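Call for participants: evening reading circle in Flulilville

Claturum is looking for 5 adults who like to read and want to talk about short novels in English. We meet in the café of the Munro bookshop from July, at 6.30 in the evening.

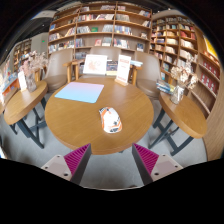
Round table with books and table cards.

You do not need any diploma. We read one book per month – never more than 500 pages – and each person leads the talk one time.

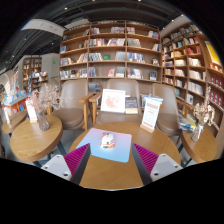 Last year's reader Morven Niven writes: "I was afraid my English is too slow, but they waited for me."

Books are lent free of charge by Flalanov. 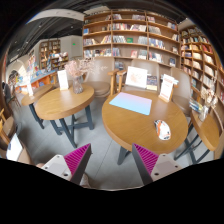
Coffee you pay yourself. Please come also when you did not finish the book.

If you are interested, send us:
- your name and telephone number
- the title of a book you liked – or did not like
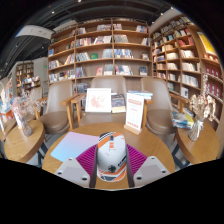 Contact
Thomas Colombo, Claturum, Flulilville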